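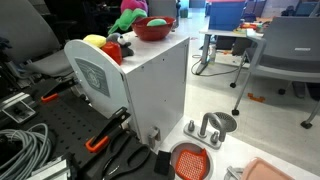
Toy kitchen cell, plush and bowl on top of the cabinet, sink in front

Planner treats plush toys as solid – how do you handle it?

tkauppinen
Hello all. I work on the planning part of our toy kitchen setup. The task is to take one item from the cabinet top and put it in the sink basin. For the red bowl the planner is fine. For the plush toys it often says "no valid path", because the collision map makes one big block from the green one, the yellow one and the gray animal beside the pepper. Over 173 planning requests I got 16 failures, all on plush. Map resolution is 2 mm. Does somebody have a clean solution?
Tuulikki Kauppinen

indholm
Give the soft objects their own class and let the planner pass through the outer layer. We did this in Eronach last October and it removed most of such failures.

rosuveo_dev
I don't agree. If the segmentation is wrong one time, you push the pepper off the top. I would keep everything solid and use a coarser map. 2 mm is too fine, you are only mapping noise from the fur.

tkauppinen
Coarser I tried already. Then the gap between the bowl and the plush behind it closes, and the bowl fails too.

mohammed
Is the curved side panel in your map as a mesh or as a box? With a box you lose much free space near the top of the arc.

tkauppinen
It was a box! I changed it to a mesh now. Planning time went up to 700 ms, but I can live with this.

rosuveo_dev
700 ms is slow for one static panel. Use a few convex pieces instead. The faucet also, the gooseneck is bad as one hull.

indholm
Agree on the panel. I still say soft class for the plush.

tkauppinen
I will try the convex pieces first, then the soft class only for the green one – its long limbs are the worst. I write here when I have new logs.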